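A day out at the Nurnthorpe fraud awareness open day

Posted February 20, 2023

I've been writing about money and retirement for long enough that an invitation to a fraud awareness open day doesn't usually get my heart going. This one did! Nurnthorpe Credit Union threw open its head office for a day, put its scam response desk on show, and let anyone with a name badge wander through and ask whatever they liked. I went in at nine with a notebook and came out at half past four with no pages left in it.
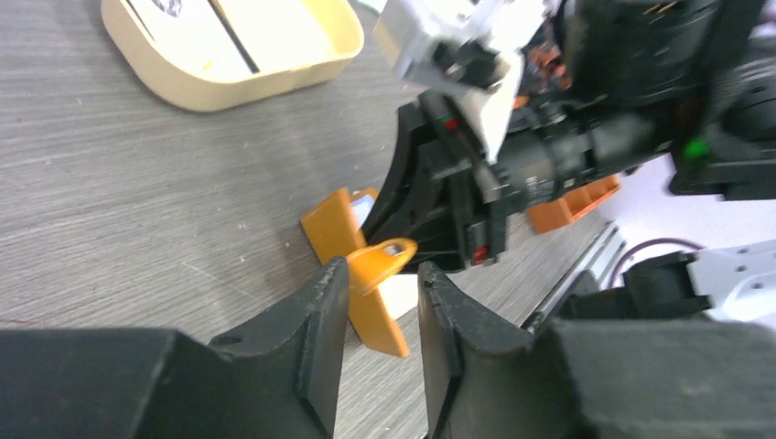
4 min read

First, the building. Nurnthorpe moved its members' services team into the old Lernar wool exchange a few years back, and the foundation stone by the front steps still says 1761 (I checked twice, it's that crisp). Inside it's all carpet tile and meeting rooms, but they've kept the big staircase, and the morning session was held at the top of it in a long room with terrible acoustics and very good scones.

The opening talk was on what the staff call "slow withdrawals". Most of us picture a scam as one frantic phone call and one enormous transfer. The team walked us through a case, with the details changed, where a retired member took out modest amounts over the better part of a winter, always with a sensible story. New gutters. A nephew's course fees. The teller who finally asked another question did it because the member had stopped chatting about her garden. I loved that. There's software watching for odd patterns too, but the speaker was clear that the garden had more to do with it.

Then we were split into groups and taken down to the response desk itself, and this was the part I'd come for. There were 38 of us on the morning tour, so it was a squeeze. The desk takes calls from branches whenever a teller is uneasy about a withdrawal, and the person on the line stays with the teller until the member has left or the matter has been sorted. We listened to a staged call between two staff members, and even knowing it was staged I was leaning forward. The one playing the member got wonderfully cranky. "It's my money and I'll have it in fifties" got a big laugh, and then a quieter moment when the desk officer explained that yes, it is her money, and that's where every one of these conversations has to begin.

I asked how long they can hold a payment. The answer is that it depends on the account agreement and on what the member signed when they opened it, and they handed round a plain-language copy of theirs. It's 3 pages, in decent-sized type. I've read plenty of account agreements and would happily take this one home and frame it.

Lunch was sandwiches in the courtyard, with stalls set up under the arches. Aubert, the estate planning firm from across the square, had a table on powers of attorney and did a roaring trade. I queued behind a couple who were sorting out papers for both sets of parents at once, and the adviser went through it all without a flicker of impatience: who can act, when they can start acting, what the branch needs to see, and why it's worth bringing the original in before anybody is unwell. If you take one errand away from this post, let it be that one.

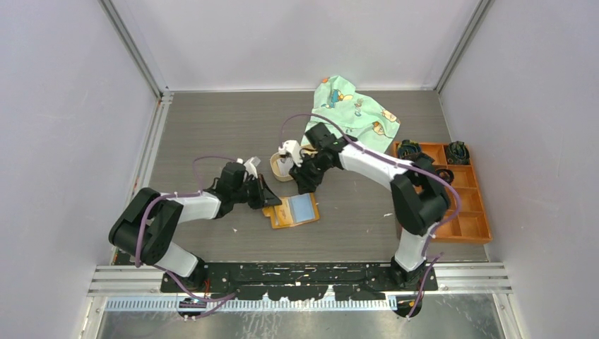 One of two robot arms with its gripper over a small yellow-orange card.

The afternoon was a workshop on trusted contacts. I thought I knew this topic cold, and I didn't. A trusted contact can't move money or see your balance. All they can do is pick up the phone when the credit union is worried and can't reach you, or reaches you and is still worried. We practised filling in the form, and it was fascinating to watch people stall at the name. Several in my group put down a neighbour over a grown child, and the facilitator said that's common and perfectly fine, so long as you tell the neighbour!

There was also a good honest session on what goes wrong. Members have left over being asked too many questions. Some holds have turned out to be for a perfectly real caravan. The staff talked about those cases as openly as they did the wins, and I came away trusting them more for it.

A few practical notes if you go next time. Parking behind the Allstead arcade fills early, and the number 49 bus stops right at the door. The upstairs room is chilly, so bring a cardigan. There's a lift, around to the left past reception, though the signs for it are easy to miss. The tour is free, but you do need to book, and the afternoon workshop goes first.

They're planning another open day in August, with a longer session on phone and text scams and, I'm told, the same scones. I've already put my name down, and my sister's as well.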